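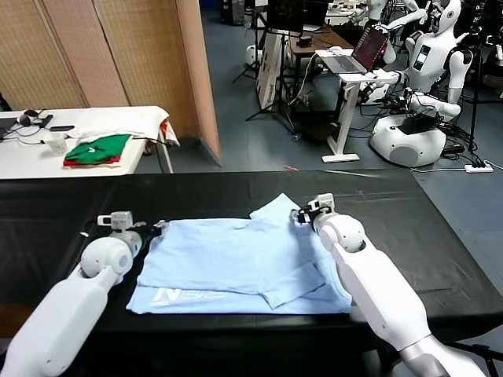 Ticket 2171: Folded shirts out of size for shelf bins
Posted Dec 23, 2024 by Filldale Garment Support
Print this page | E-mail this page

Status: Closed
Site: Vutenden
Item group: Adult T-shirts, short sleeve, light colors
Priority: Normal

Problem as reported

Folded T-shirts from the Vutenden folding table do not fit the Donati shelf bins. The folded width is over the limit on one side only. Stacks lean to the left after a few shirts and the bin lid will not close. Towels and long-sleeve items from the same table are within size.

Steps to reproduce

1. Lay shirt flat, printed side as received.
2. Fold one sleeve in on the diagonal.
3. Fold second sleeve.
4. Fold in thirds lengthwise, then in half.
5. Measure across the shoulder end.

Expected: 24 cm or under. Result: 26 to 27 cm at the shoulder end, 24 cm at the hem.

Log

Entry 1. Requested measurements from site. Of 67 shirts checked, 62 were over at the shoulder end. All were over on the side of the first sleeve folded.

Entry 2. Checked shirt sizes against the order. Sizes are correct. Not a supply problem.

Entry 3. Suspected the table cover. Black plastic is slick and light cotton slides on it when the second side is pulled across. Site asked to repeat the fold on a bare table. Result slightly better, still over. Cover is a contributing factor only.

Entry 4. Site asked to stop after step 2 and measure. First sleeve was being folded from the cuff, which leaves a wedge of fabric outside the side fold line. The wedge carries through every later fold.

Entry 5. Changed step 2. The crease now starts at the shoulder seam and runs to a point one hand width in from the side seam. Hem corner is held down while the shoulder corner is moved. Cover pulled tight and clipped under the table edge on all sides.

Entry 6. Site reports 24 cm at both ends on the new fold. Bin lids close.

Entry 7. Site asked whether shirts with a print need a different fold. No. Start with the print face down if it has to show on the finished stack. Old prints that have faded or cracked can go either way up. Do not press the crease through the print.

Resolution

Fold card for short-sleeve T-shirts revised, step 2 only. The long-sleeve card is unchanged. The Saltunetti fold board was considered and not ordered, as the revised step gives the same width without it.

Remaining work

Stock folded before the change is 870 shirts. Refold only those going to Donati bins. Shirts for open shelves can stay as they are.

If the lean comes back, check the clips on the cover first, then measure after step 2 before opening a new ticket. Include both widths, shoulder and hem, in the report.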